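The Kofler road, again
16 Mar 2018
By Shahla Kermani
2 min read
Print | E-mail

Everyone who writes about the Kofler road says to go in September, when the larches turn. We went in September. The larches were green and so were most of the passengers on the coach in front, which stopped at every bend so that someone could be helped off.

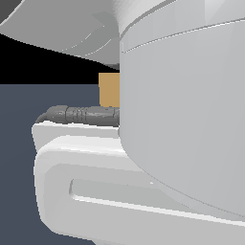 I don't doubt it's a fine road in the right week. I do doubt the guidebook's claim that you can drive from Indard to the lake in 2 hours. It took us 4, and we only stopped for petrol and one very poor cheese roll.

The viewpoint at Gaken was shut for resurfacing. A board promised a drop of 1,000 feet, and I'll have to take its word for that. There was a lay-by further on with much the same hills in it, free of charge, and we ate our apples there.

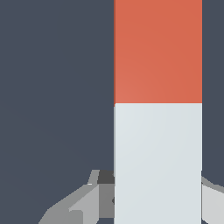
We stayed at Trollisthorpe, which the brochure calls unspoilt. It has 9 gift shops. The guest house was clean and the bed was good, but "lake view" meant leaning out past the drainpipe. Breakfast finished at an hour I'd call early for people on holiday.

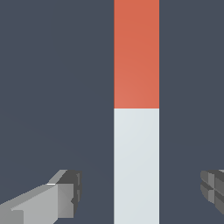 Red over off-white.

Would I go back? My husband says yes, in October. He said that about the last place too, and it rained.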